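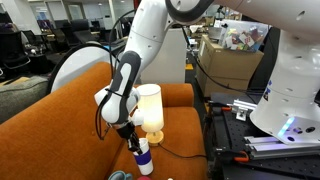 Clulau Tidy Arm Kit: my gallery from the Paltville showroom

April 12, 2020

Hi all! A bunch of you asked for pictures of the Clulau kit after I mentioned I was trying it out, so I've put a few notes together. Quick background: Clulau sells a pick-up kit for people who already own an arm. You get a two-finger gripper, a wrist camera, the cables and a year of their software. The dealer is Ouazzani, over in Paltville, and Duangjai Suwannarat let me have the demo area for 4 hours (thank you!!). I drove in from Cadodstead with 40 pages of manual I had mostly not read.

Setup took me around 270 minutes the first time I tried it at home, so I was very happy to walk up to one that was already bolted down. The teaching mode is the best part of the package. You guide the arm by hand, save the move, and play it back at whatever speed you're comfortable with. 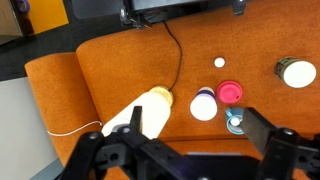 The wrist camera is the piece I'd pay for on its own. You get both fingers in view the whole time, so lining up is way easier than squinting from across the room. I like seeing how the left finger sits next to that white bottle lying on its side, and the flat lids (the pink one especially) are what I'd want to practice on if I had another day. Thin stuff on soft fabric is tough for any gripper!

Kanyarat Sriwong asked about spare finger pads. They come in packs of 5, and Ouazzani keeps them behind the counter. I'm still on the fence about paying for the second year of software, so if you've renewed yours, leave me a comment.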